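How a Front-Loading Washing Machine Works

A front loader washes clothes in a drum that lies on its side. The drum is a steel cylinder, and it turns around a level axis, like a wheel.

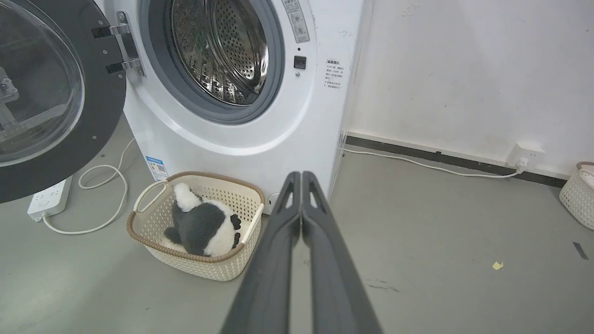 The drum wall is full of small round holes. They let water pass in and out while the clothes stay inside. A second, larger container called the tub surrounds the drum. The tub has no such holes, and it holds the water.

Raised ribs run along the inside of the drum. These are the lifters. As the drum turns, a lifter carries the clothes up one side. Near the top, the clothes drop back into the water. This lifting and dropping loosens dirt.

A rubber ring called a gasket goes around the opening. When the door is shut, the glass presses against the gasket and makes a seal. A lock keeps the door closed during the wash.

The last stage is the spin. At 400 turns per minute, the drum goes around almost seven times each second. The drum wall pushes the clothes in a circle, but the water can leave through the holes - a pump then sends it down the drain.

Words to know
Axis: the line an object turns around.
Gasket: a soft ring that stops leaks.
Lifter: a rib that raises the clothes.

Safety: never climb into a drum. Ask an adult before you wash a soft toy, and read its label first.

Pirihi Home Science, sheet 13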